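Derkstead clinic dropping walk-in HIV testing??
Posted Thursday, July 20, 2023 by mudlark_tess

So the sign on the door at the Derkstead clinic now says testing by appointment only. No walk-ins. Went by on my lunch break, turned right back around. Next open slot is 3 weeks out. Anyone know if this is permanent?

**pellgrove**
Permanent as far as I can tell. County newsletter said walk-ins ended because of staffing. They did 2,319 rapid tests last year, so it's not like no one was using it.

**oatmeal_dan**
Staffing my foot. The Ukance grant ran out in December and they never replaced it. Check the budget pdf.

**pellgrove**
I read the budget pdf. Grant paid for the van, not the front desk. Different line.

**oatmeal_dan**
Van staff covered the desk on Fridays. Same people. You lose one you lose the other.

**mudlark_tess**
ok but where do I go in the meantime. Work in Flidislow most days if that helps

**quillback69**
Flidislow pharmacy on the corner, the Sachdeva one. Free kits, just ask at the counter. Oral swab, 20 min. Did mine at home, easy. Follow the timing on the sheet tho, don't read it early.
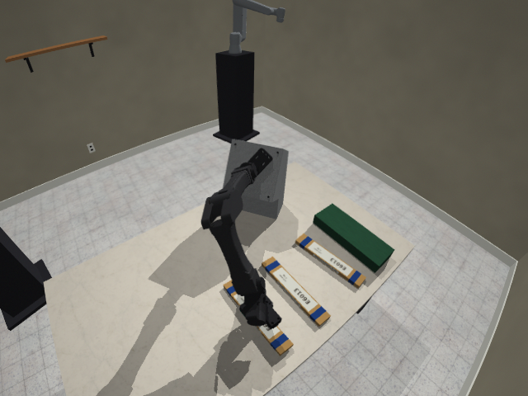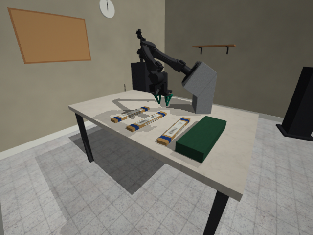

Also they had 3 kinds of kit last I was in, get the one with the phone number on the box so theres a person to call if it comes up reactive.

**hollis_w**
Gonna disagree a bit. Home swabs are fine for routine but they miss recent stuff. If your exposure was in the last few weeks you want a lab draw – call the clinic and say so, they may bump you up the list.

**quillback69**
Fair. She didn't say it was recent though

**hollis_w**
She didn't say it wasn't. And if it's inside 72 hours forget all of us and go to the ER or urgent care, ask for PEP.

**mudlark_tess**
Not recent, just my yearly. But thank you, good to know. Will grab a kit tomorow and keep the appointment too

**oatmeal_dan**
Good plan. And email the county, the more of us the better

**pellgrove**
Agree with dan on that one at least. Still wrong about the van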